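Section 4: Sorting and folding on a box top

A folding station is a place where small cloths get sorted, folded and stacked before they go to a drawer or shelf. Most guides tell you to buy one. Ilteo sells the Flenwood top panel, and this section covers how to use it, but read step 1 before you spend anything. A carton you already own may do the same job.

Before you start

1. Find a cardboard box with a firm top and stand it on the floor. Press down in the middle with your palm. If the top gives, turn the box over and try the other side. If neither side holds, use the panel.

2. Put the box next to a desk or table. The desk takes the cloths you have not dealt with yet, and the box takes the ones you are working on. Some people like a third surface. We have yet to see what it adds, apart from a third pile.

3. Move three or four cloths to the box top, no more. Keep different colors apart if you sort by color.

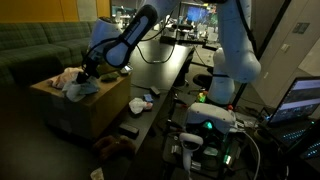 Do I need to iron the cloths first?
Only if you want them ironed for some other purpose. Smoothing by hand is enough for anything that ends up in a stack.

Folding

4. Take one cloth and lay it flat. Pull the corners out before you touch the middle. The earlier edition of this manual said to start from the middle, and Nandini Subramaniam, who revised this section, could not get a straight edge that way.

5. Fold in half, long side to long side, then in half again. The Firkumwood fold printed on the panel's wrapper has 10 moves. Try it if you like. On a plain square cloth it leaves you with a slightly thicker square.

6. Set the folded cloth to one side of the box top and start the next one. Leave the stack alone until the top is full.

Note: The Amin folding card that comes with the panel is sized for shirts. It is too big for hand cloths, whatever the label says.

Caution: Do not sit, kneel or lean on the box. A top that carries a pile of cloth will not carry a person.

The rest of the room

7. Look at what else is near the box. Cables should hang clear of the surface you fold on. If one lies across it, move the box – the cable is usually harder to shift.

8. Cover a side table with a cloth if you plan to keep a laptop or papers there. It keeps the surface from getting scratched. It does not keep the table tidy, as some advice claims, and you will still have to clear it.

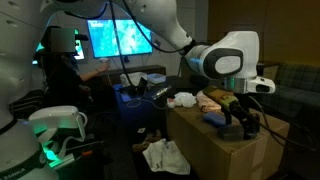
9. Check the light. A bright screen across the room can throw color onto pale fabric, and white and pale blue become hard to tell apart. Sort those two under a plain lamp, or leave them for the morning.

Saving time

You may have read that a good station cuts folding time in half. Ľubica Murín kept a log for us in November and folded 1,189 cloths, 93 of them on the panel and the others on a carton. She saw no difference worth reporting. What did slow her down was getting up to fetch things, so:

10. Keep whatever you need within reach of your seat before you begin. If you share the room, agree on who sits where. Two people reaching over one box top get less done than one.

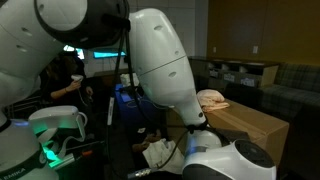 Fig. 4-3. Seated position, with screens behind.

Putting away

Lift the finished stack with both hands, one underneath. Carry it straight to the drawer. A stack left on the box overnight tends to become part of the next day's pile.

Flatten the carton only if you need the floor space. Cardboard weakens along its creases each time, and the tape seldom holds as well the second time around. For panel storage, see Section 5.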